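4.2 Changes in the work at the tube bench
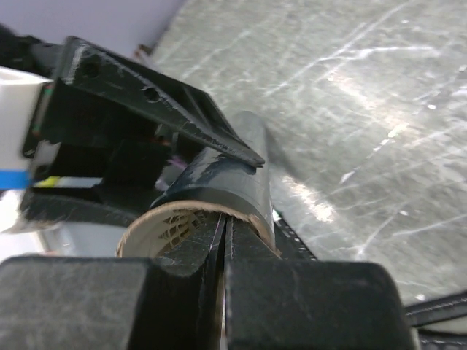
Before the cell was installed, the tube bench at Cendside was staffed by two people per shift. One picked cardboard tubes from the returns cage, checked the rim and the tape, and passed them across. The other sorted them for reuse or for pulp. Both jobs were rotated every 3 hours, mainly to spare the wrists. Semham, which owns the site, put in the gripper cell in April and moved one of the two posts to the packing line.

The remaining operator no longer handles most of the tubes. The gripper holds the tube and the operator watches a screen, clears faults, and decides on tubes the system has set aside. Over the study period the cell logged 3419 tubes. Operators described the new post as easier on the hands and harder on the attention. Several said they missed having someone across the bench to talk to, and two asked to be moved to packing for that reason.

Tubes with worn or frayed rims made up much of the set-aside pile. Under the old arrangement such tubes were judged by feel, and experienced staff rarely stopped to think about them. The written rule supplied with the Imai control software gave a limit for rim damage but said nothing about wrinkled tape, so operators applied their own standards. These differed between shifts. The day shift passed tubes that the evening shift sent to pulp, and the matter was settled only when the supervisors put 10 sample tubes on a shelf by the screen.

Fault clearing also changed who was asked for help. In interviews, operators said they used to turn to the longest-serving person on the shift. They now call the maintenance desk, which is shared with the Vistport site and does not always answer quickly. Waiting time was not recorded in the cell log, and we relied on operators' notes for it. Pay grades for the post were unchanged when our visits ended, although the job description had been rewritten to include fault clearing.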